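Unpaid Housework and Women's Working Hours
Student project report, Gender and Society

1. What I wanted to find out

My project looked at who does the housework in homes where two adults both have paid jobs. I wanted to see if working the same hours meant sharing the chores equally.

2. Method

I gave a questionnaire to 62 people who live with a partner, all of them tenants on the Beditz estate or workers at the Kerov bakery. Each person kept a diary for four weeks in July and wrote down the time spent on cooking, cleaning, laundry and child care. In total I had 985 diary entries.

3. Results

Women did more than men in every type of work except repairs. The gap was widest for laundry. In homes where the woman worked over 30 hours a week outside the home, she still did most of the cooking.

Many men wrote that they "helped." No woman used that word about herself. Several women also listed planning jobs, such as booking the dentist, that my form had no box for.

4. Problems

People filled in their own diaries, so some times may be wrong. I had no same-sex couples, and the Malý questionnaire I adapted assumes a husband and wife. I changed the wording but kept the order of the questions.
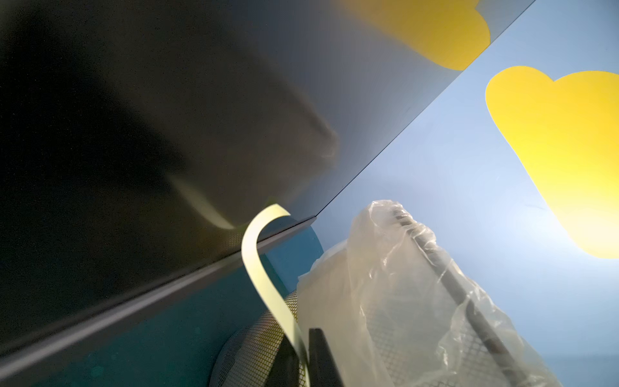
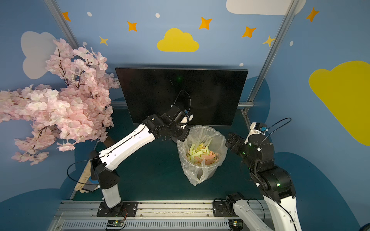
Page last changed: 14 January 2022

5. What I would do next

I would add a section on planning and ask both partners to keep separate diaries. Ikari's essay on the "second shift" suggests their answers would differ, and I would like to test that.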